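Sorting small screws, what box?

workidden
I have 2 coffee cans of mixed screws and I'm sick of digging. Drawers or a flat box?

ayaaba
Drawers, no contest! I have 25 little ones on the wall and never look back.

ilteo
Disagree, drawers stay home and I fix stuff all over the house.

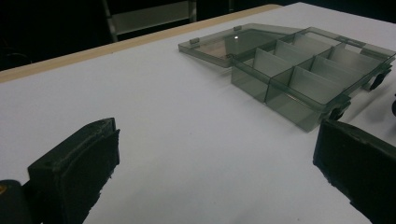 Screws that small walk off if the walls don't reach the lid, so check that first. I like mine smoky gray and see-through, with two black latches, and the lid folds all the way back flat so I can pick with both hands.

ayaaba
Until you drop it lol. 1000 screws on the floor.

workidden
Ok, getting one of each.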